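2023-01-09

My grandmother never bought a kitchen towel in her life. She cut them from old bed sheets, and she hemmed them on the balcony in May, when the light was good until eight in the evening. I have been thinking about her towels all this winter, because I am trying to learn to keep a house the way she kept it, and I am much worse at it than I expected.

I moved to Clekstead two winters ago. The apartment is small and it has one closet, which is also the place for the water heater. When I came I had two suitcases, and I was proud of it. I told everybody on the phone that I own very little. Now I cannot close the door of the closet. How this happened I do not know exactly. Some things came from the neighbors, some from the street market in Priston, and many came because they were cheap and I was tired.

In December I decided to go through everything, one shelf each evening. My friend Hatsue Sugawara did the same in her place last year, and she gave me one rule that I liked: you may not buy any box or basket for storage until you finish. I had already chosen the baskets, so this rule made me a little sad. But she was right. With nice baskets I would only put my disorder in order.

The first shelf was jars. My grandmother kept jars too, but hers were in use. In August they were empty and in October they were full of plums and peppers, and by spring they were empty again. My jars are empty the whole year. I wash them, I take off the label with oil and baking soda, I dry them, and then they stand there. I kept six of the same size for beans and rice and the others I carried to the glass container. It took me two walks and it was very loud.

The second evening was cloth. I found a sheet with a hole in the middle, so I sat down to make towels. Let me say that a straight hem is hard. My grandmother did not measure, she folded with her thumb and the line was straight. Mine goes like a river. I have an old Utent sewing machine from the market, but the thread breaks when I go fast, so I finished by hand. The towels dry the dishes very well. They are not beautiful, and my sister asked if a child made them.

Then came paper, and paper was three evenings. I had the instructions for a lamp I do not have anymore. I had letters from the electric company in Varela, where I lived before, and I had kept them because at my first job there a colleague told me you must always keep such letters. I asked Valentyna Antoniuk, who works with taxes and is patient with me, which ones are really needed. The answer was one thin folder. I put the rest in the recycling and slept badly that night, as if somebody would come to ask for my electricity in the wrong year.

Bags I left for the end, because I knew it would be a lot. Under the sink I have a bag of bags, like every person I know, and my mother has it, and my grandmother had it on a nail behind the kitchen door. Hers was sewn from a shirt sleeve with elastic on both ends, so you push the bags in at the top and pull them out at the bottom. She washed plastic bags and hung them on the line with the socks. As a girl I was ashamed of this when friends came.
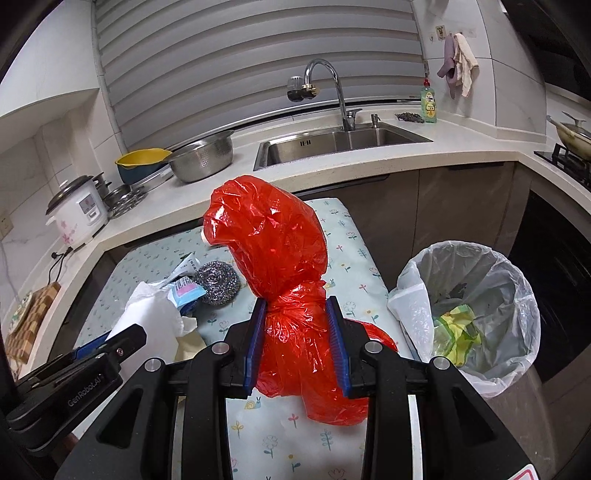 I do not wash mine, I must admit. But I started to fold them into small triangles, as she did, and they take much less space than when they are pushed in like a pillow. The thin ones I use for the trash in the bathroom. The strong ones go in my coat pocket and in the bicycle basket. I am also sewing the sleeve thing, from a blue shirt that has lost its collar. The elastic part I did not understand, so I undid it and began again on Saturday.

What is left now is the shelf above the heater, where I keep the things from her apartment: a tin with buttons, her thimble, a coffee grinder that does not turn. I took the tin down yesterday and opened it on the table. There are coat buttons in there from coats I remember, a big brown one from my winter coat when I was seven. I put the cover back on. For this shelf I have no rule, and Hatsue says she did not have one either.

If somebody knows how to sew elastic inside a narrow tube without losing the end of it, please write to me. I tried with a safety pin and it opened in the middle.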